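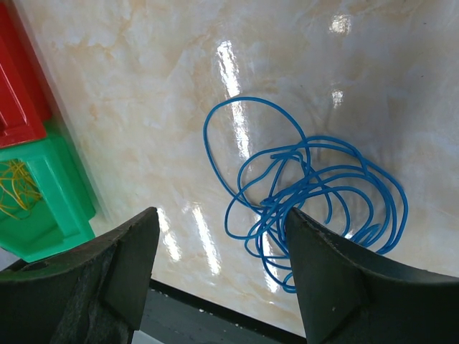 A coil of thin blue wire. The blue layer is the insulation.

How Electricity Gets Through a Wire

A wire has two main parts. The inside is metal, usually copper. The outside is a layer of plastic called insulation. Each part has a different job.

Copper is a conductor. It contains tiny particles called electrons, and some of them can move from one atom to the next. When a wire is joined to both ends of a battery, the electrons drift along it in one direction. This flow is called a current.

Plastic is an insulator. Its electrons are held tightly and cannot travel. The insulation keeps the current inside the metal, even where one loop of wire lies across another.

Thick and thin

Wire comes in many sizes. In one system, called gauge, a bigger number means a thinner wire. A wire marked 18 is thinner than a wire marked 14. Thin wire resists the current more than thick wire of the same metal and length. Resistance turns some of the electrical energy into heat - a toaster uses this on purpose.

Length matters too. Twice the length gives twice the resistance.

Why colors?

Insulation can be made in almost any color. The color does not change how the current flows. It helps people tell one wire from another. The meaning of each color depends on the country and the type of equipment.

Words to know

Conductor: a material that lets current pass easily.
Insulator: a material that blocks current.
Resistance: how much a material slows the current.

Safety: never touch a bare wire or put anything into a wall outlet.

Next page: Switches and Circuits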